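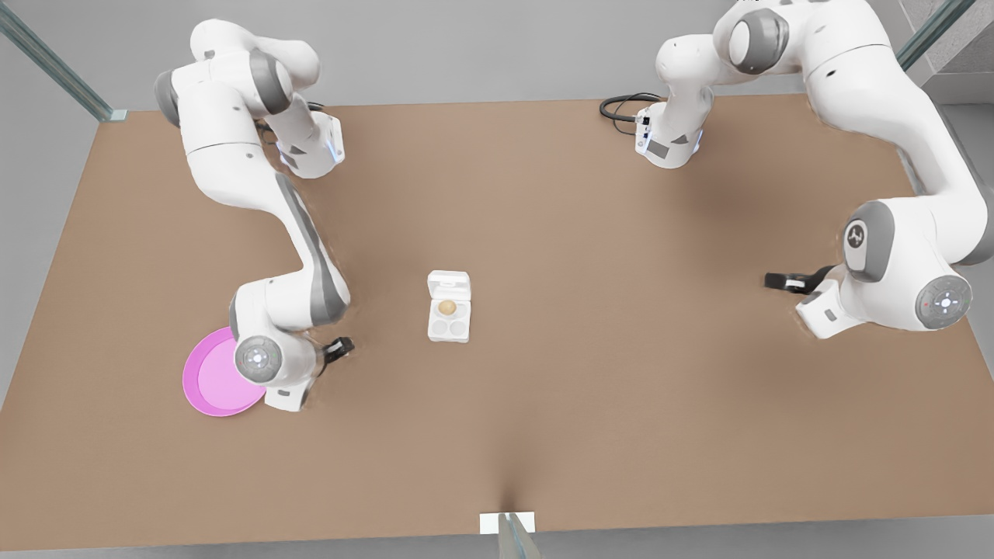
4. Rehearsing the egg task in the simulator

Run the whole task in the simulator before you power the arms on the Jurnham bench. The simulator uses the same task file as the real controller, so a fault found at this stage is a fault you will not have to clear at the bench. The Rivas start layout has the carton standing open between the two grippers, with one egg in the upper-left well and the other three wells empty. The pink plate lies beside the carton, on the side of the right arm. If your layout differs, reload the scene file before going on.

4.1 Loading the scene

1. Start the Flornis control program and choose Simulated arms from the start menu.
2. Enter 1087 as the port number. The bench arms use a different port, listed in section 2.
3. Open the egg scene and wait for both arms to report Ready.
4. Set the speed limit to 25 per cent.

Note: Left and right are named from the robot's side of the table. From the default view, which faces the robot, the right arm is on the left of your screen.

4.2 Running the task

1. Press Home. Both grippers should stop above the tabletop with their fingers open.
2. Select the right arm and press Step. The arm moves to the first point in the task file and waits.
3. Keep pressing Step until the egg has been set down on the plate and the gripper is clear of it.
4. Press Reset scene, then run the task without stepping.
5. Repeat for 20 runs. Write down any run where the egg drops or an arm touches the carton lid.

Caution: Do not raise the grip force to cure a dropped egg. Check the finger height first. The simulated shell does not crack, and a force that works on screen can crush a real egg.

4.3 Moving to the bench

Copy the task file to the Prerkville controller only after a full set of clean runs. Keep the speed limit at 25 per cent, stay outside the reach of both arms and have the stop button in your hand. For the first bench runs use a wooden egg.

Revised 12 December 2021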